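브롤우드(Brollwood) 시연 수집실 자주 묻는 질문

최종 수정: 2025년 4월 13일
정리: Lovely Lacson

안녕하세요, 브롤우드 수집실에 관심을 가져 주셔서 고맙습니다. 처음 오시는 분들이 메일로 물어보시는 내용이 서로 많이 닮아 있어서, 그동안 보내 드린 답장을 모아 한 페이지로 묶어 보았습니다. 제가 말이 좀 긴 편이라 답이 길어진 곳도 있는데요, 급하신 분은 질문만 훑어보시다가 필요한 곳에서 멈추셔도 괜찮습니다.

질문. 수집실에서는 정확히 무슨 일을 하나요?

사람이 로봇 팔을 직접 움직여서 간단한 일을 해 보이고, 그 과정을 처음부터 끝까지 기록하는 일을 합니다. 한 번 해 보인 기록을 저희는 '에피소드'라고 부릅니다. 에피소드에는 카메라 영상과 관절 각도, 그리퍼가 벌어진 정도가 같은 시간축으로 함께 담깁니다. 이렇게 모은 기록을 학습 팀에 넘기면, 그쪽에서 정책 모델을 훈련시키는 데 씁니다. 저희는 훈련 자체는 하지 않고 좋은 예시를 모으는 데까지를 맡고 있어요.

질문. 로봇을 다뤄 본 적이 없는데 참여할 수 있나요?

그럼요, 대환영입니다! 지금 수집실에서 가장 꼼꼼한 기록을 남기는 분들 중에도 로봇을 처음 만져 본 분이 여럿 계세요. 첫날에는 저장되지 않는 연습 모드로 시작하고, 손에 익었다 싶으면 본인이 말씀해 주시면 됩니다. 오래 걸리는 분도 계시고 금방 익숙해지는 분도 계신데, 연습이 길었다고 해서 나중 기록의 품질이 떨어지는 일은 없었으니 마음 편히 하세요.

질문. 조종은 어떤 장치로 하나요?

제브나흐(Zernach)라고 부르는 조종대를 씁니다. 양손에 손잡이를 하나씩 잡고 움직이면 두 팔이 그대로 따라 움직이고, 검지로 당기는 레버가 그리퍼를 여닫습니다. 처음에는 팔 전체에 힘을 주게 되는데 그러면 금세 지쳐요. 팔꿈치를 받침에 내려놓고 손목부터 움직여 보시면 훨씬 수월합니다. 손이 작은 분을 위한 얇은 손잡이도 있으니 시작 전에 꼭 이야기해 주세요.

질문. 왜 과일이나 작은 먹을거리 모양 물건을 쟁반에 놓고 하나요? 너무 쉬운 일 아닌가요?

사람에게는 참 쉬운 일이지요. 그런데 둥근 물건은 손가락 사이에서 돌아가고, 울퉁불퉁한 물건은 어느 방향에서 잡느냐에 따라 닿는 자리가 달라집니다. 쟁반에 턱이 있으면 턱에 걸리지 않게 내려가는 길도 생각해야 하고요. 게다가 물건과 쟁반의 색이 비슷하면 카메라만 보고 경계를 찾는 것도 모델에게는 꽤 까다로운 연습이 됩니다.
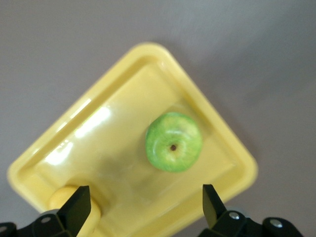

그래서 과제 하나를 정하면 물건의 위치와 쟁반의 방향을 계속 바꿔 가며 같은 일을 되풀이합니다. 쟁반을 테이블에 나란히 놓기도 하고 비스듬히 돌려놓기도 하는데, 이때 예쁘게 맞춰 놓으려는 마음은 잠시 접어 주세요. 저도 정리벽이 있어서 처음에는 무척 괴로웠습니다. 모든 예시가 반듯한 배치에서만 나오면, 모델도 반듯한 배치에서만 일을 잘하게 되거든요.

질문. 배치는 누가 정하나요?

수집 프로그램인 메바드(Mevard)가 에피소드마다 배치 카드를 화면에 띄워 줍니다. 카드에는 쟁반이 향할 방향과 물건이 놓일 구역만 나오고, 구역 안의 정확한 자리는 참여자가 정합니다. 한 세션에 에피소드 70개를 목표로 잡고 있지만 채우지 못하셔도 전혀 문제없습니다. 서둘러 채운 70개보다 차분한 절반이 학습 팀에게는 더 반가워요. 참고로 지난 8월에 마감한 쟁반 과제 묶음에는 최종 359개의 에피소드가 들어갔습니다.

질문. 잡다가 떨어뜨리면 그 기록은 버리나요?

바로 버리지 않습니다. 떨어뜨린 뒤 다시 집어서 끝까지 마치셨다면 '복구' 표시를 붙여 따로 보관해요. 실수한 다음에 어떻게 바로잡는지를 보여 주는 예시는 일부러 만들려고 하면 오히려 어색해져서, 자연스럽게 나온 기록이 귀합니다. 다만 물건이 테이블 밖으로 나갔거나 누군가 손을 넣어 도와준 경우에는 '중단' 버튼을 눌러 주세요. 중단된 기록은 훈련용 묶음에서 빠집니다.

질문. 두 팔을 꼭 다 써야 하나요?

과제에 따라 다릅니다. 한 팔 과제에서는 쉬는 팔을 쟁반에서 떨어진 곳에 두고, 그리퍼도 벌린 상태로 가만히 두시면 됩니다. 쉬는 팔이 괜히 움찔거리면 그 움직임까지 고스란히 기록되니, 쓰지 않는 쪽 손은 손잡이에서 가볍게 떼어 두는 것을 권해 드려요. 어느 팔을 쓸지는 배치 카드 맨 윗줄에 나오는데, 은근히 놓치기 쉬우니 시작 전에 한 번만 더 봐 주세요.
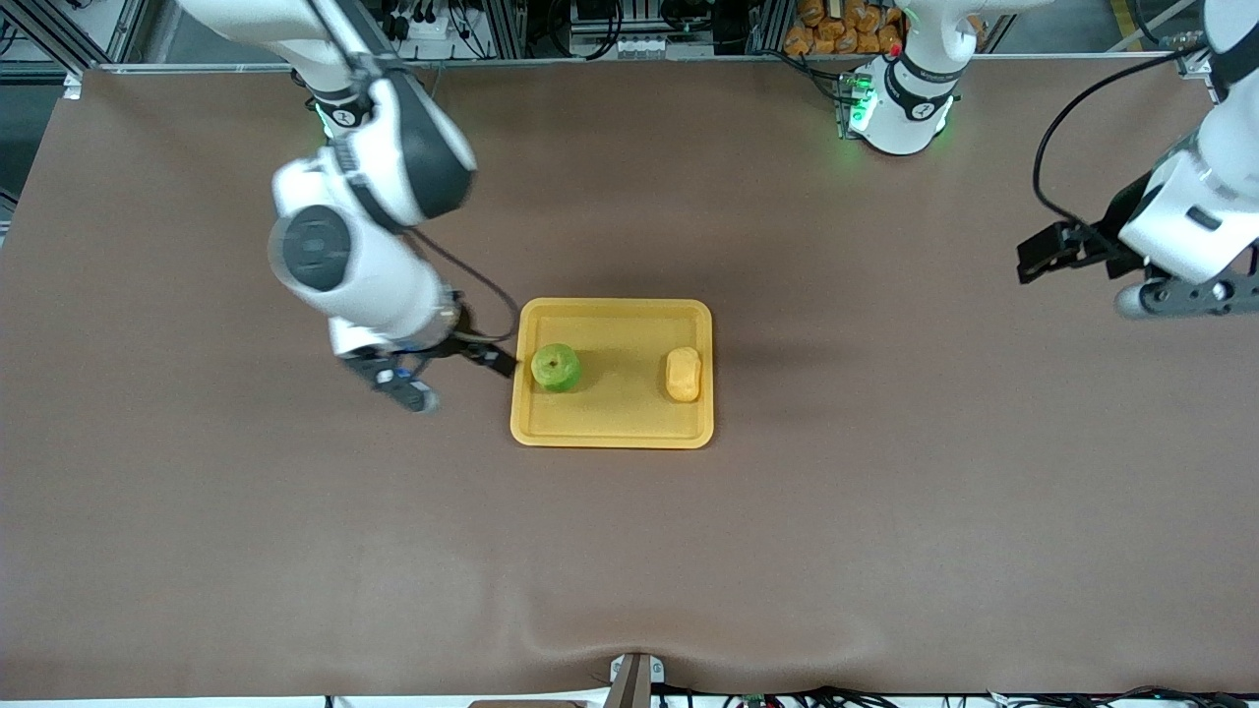
질문. 한 세션은 얼마나 걸리나요?

준비와 휴식을 합쳐 2시간입니다. 중간 휴식은 언제 쓰셔도 좋고, 나누어 쓰셔도 됩니다. 눈이 뻑뻑해지거나 어깨가 올라가기 시작하면 그때가 쉬실 때예요. 물과 간식은 대기실에 준비되어 있습니다.

질문. 손목 카메라 영상은 왜 따로 모으나요? 위에서 찍는 카메라로는 부족한가요?

고정 카메라는 전체 배치를 알려 주는 데는 좋지만, 팔이 쟁반 위로 들어가면 정작 중요한 부분이 가려지기 쉽습니다. 손목 카메라는 손가락 끝과 물건 사이의 간격을 가까이에서 담아 주지요. 대신 손목을 돌리면 화면도 같이 돌아가고, 조금만 옆으로 가도 쟁반이 화면 가장자리로 밀려납니다. 두 종류의 영상은 서로 부족한 곳을 메워 주는 사이라고 생각하시면 됩니다.

질문. 접근하는 속도는 어느 정도가 좋은가요?

평소 컵을 옮기실 때보다 조금 느리게, 그렇지만 멈칫거리지 않게 움직여 주세요. 말로는 쉬운데 참 어려운 주문이라는 것을 저도 압니다. 요령을 하나 드리자면, 출발하기 전에 어느 쪽에서 들어가서 어디를 잡을지를 머릿속으로 한 번 그려 보는 것입니다. 생각은 에피소드가 시작되기 전에 마음껏 하셔도 기록에 남지 않아요.

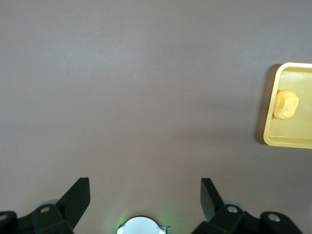
반대로 움직이는 도중에 허공에서 오래 고민하시면, 모델은 그 멈춤도 일의 일부라고 배울 수 있습니다. 중간에 방향을 바꾸는 것은 괜찮습니다. 멀리서 크게 돌아 들어가는 경로도, 바로 곁에서 짧게 들어가는 경로도 모두 필요하니 시작 위치 역시 골고루 바꿔 주시면 고맙겠습니다. 늘 같은 자리에서 출발하는 버릇은 누구에게나 생기더라고요.

질문. 기록한 에피소드에는 설명도 붙이나요?

네, 짧은 문장 하나를 붙입니다. "초록 사과를 집어 쟁반 밖에 내려놓기"처럼 물건과 동작이 분명하게 드러나면 충분합니다. 물건 이름이 애매할 때는 배치 카드에 적힌 이름을 그대로 써 주세요. 같은 물건을 한 분은 감자라 하고 다른 분은 빵이라 하면, 나중에 검수하는 쪽에서 한참을 들여다보게 됩니다.

질문. 검수는 어떻게 진행되나요?

서(Seo)라는 이름의 검수 도구가 먼저 영상이 끊긴 기록과 시간이 어긋난 기록을 걸러 내고, 남은 것은 사람이 봅니다. 검수자는 에피소드마다 4단계로 등급을 매기는데, 이 등급은 기록에 대한 것이지 참여자에 대한 평가가 아닙니다. 본인 기록의 등급이 궁금하시면 세션이 끝난 뒤 언제든 보여 드려요.

질문. 예약을 바꾸거나 더 물어보고 싶은 것이 있으면요?

예약 확인 메일에 그대로 답장해 주시면 제가 읽고 답을 드립니다. 작은 질문이라고 망설이지 마시고 편하게 보내 주세요. 이 페이지의 질문도 대부분 그렇게 보내 주신 메일에서 나왔습니다.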